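Pourquoi faut-il s'échauffer avant le sport ?

Rubrique : Le corps en mouvement | Étiquettes : muscles, cœur, sport à l'école

Imprimer cette page | Envoyer par e-mail

Tu arrives au gymnase, tu poses ton sac et tu as envie de jouer tout de suite. Mais l'entraîneuse te demande d'abord de trottiner, de lever les genoux et de faire tourner les bras. Cela s'appelle l'échauffement. Il prépare ton corps à faire un effort.

Que se passe-t-il dans les muscles ?

Un muscle est fait de très longues cellules, fines comme des fils, qu'on appelle des fibres. Quand tu plies le bras, les fibres du biceps raccourcissent et tirent sur l'os. Quand tu le tends, elles s'allongent de nouveau et c'est le triceps, de l'autre côté du bras, qui travaille.

Pour bouger, les fibres ont besoin d'énergie. Une partie de cette énergie sert au mouvement et le reste se transforme en chaleur. C'est pour cela que tu as chaud quand tu cours. Un muscle un peu plus chaud se contracte plus vite et se laisse étirer plus facilement.

Et le cœur ?

Au repos, le cœur d'un enfant bat souvent environ 90 fois par minute. Il bat plus vite chez les petits que chez les adultes. Pendant un effort, il accélère beaucoup, car les muscles réclament de l'oxygène et c'est le sang qui le transporte.

Si tu passes d'un seul coup de la position assise à un sprint, le cœur et les poumons ont du retard. Tu es vite essoufflé et tes jambes paraissent lourdes. Avec quelques minutes de course lente, ils ont le temps d'accélérer peu à peu. 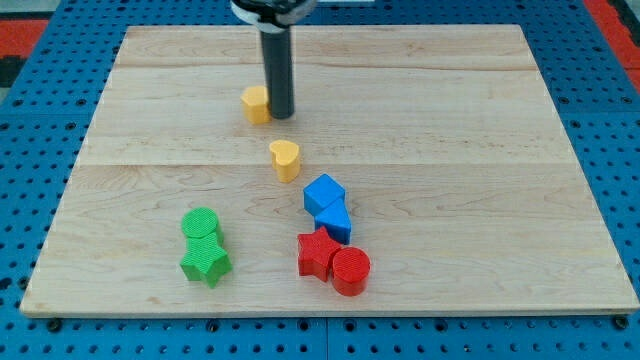

Les articulations sont les endroits où deux os se rencontrent : le genou, la cheville, l'épaule, le coude. Au bout de chaque os se trouve une couche lisse, le cartilage. Entre les deux, il y a un liquide un peu épais, la synovie, qui aide les os à glisser l'un contre l'autre. Les planches d'érable de la photo sont jointes bord à bord et forment un seul plateau. Les os du genou, eux, doivent rester mobiles : ils sont tenus par des ligaments, des bandes solides qui les relient tout en les laissant bouger. Quand tu fais de petits cercles avec les chevilles ou que tu plies doucement les genoux, la synovie se répartit bien sur le cartilage.

Le cerveau s'échauffe aussi

Pour sauter à cloche-pied, ton cerveau envoie des messages aux muscles par les nerfs. En retour, les muscles et les articulations lui disent où se trouvent ta jambe et ton pied. Ce sens s'appelle la proprioception. Grâce à lui, tu peux toucher ton nez les yeux fermés.

Les exercices d'équilibre font travailler ce sens. Tenir sur un pied pendant quelques secondes, puis changer de pied, suffit pour commencer.

Un échauffement à essayer

Clémence Delorme entraîne les jeunes du club d'athlétisme de Furnunach. Avec son groupe, elle suit toujours le même ordre :

- trottiner lentement autour du terrain, en respirant normalement ;
- marcher en levant les genoux, puis en ramenant les talons vers les fesses ;
- faire de grands cercles avec les bras, vers l'avant puis vers l'arrière ;
- tourner les chevilles, un pied après l'autre ;
- tenir sur une jambe, puis sur l'autre ;
- finir par deux ou trois petites accélérations.

« On commence doucement et on va un peu plus vite à chaque exercice, explique-t-elle. À la fin, on doit avoir chaud, mais on doit encore pouvoir parler. »

Quand il fait froid, son groupe garde le pull pendant tout l'échauffement - on l'enlève juste avant de jouer.

Est-ce que s'étirer, c'est s'échauffer ?

Pas tout à fait. Rester longtemps sans bouger, penché vers ses pieds, ne réchauffe pas beaucoup les muscles. Avant le sport, on choisit surtout des mouvements. Les étirements calmes se font plutôt à un autre moment, par exemple après la séance, et sans forcer. Si un mouvement te fait mal, arrête-toi et préviens un adulte.

Les mots à retenir

Cartilage : couche lisse qui recouvre le bout des os.
Ligament : bande solide qui relie deux os.
Synovie : liquide qui se trouve dans certaines articulations, comme le genou.
Proprioception : sens qui permet de savoir où sont les parties de son corps sans les regarder.

Texte : Thandeka Du Plessis

Imprimer cette page | Envoyer par e-mail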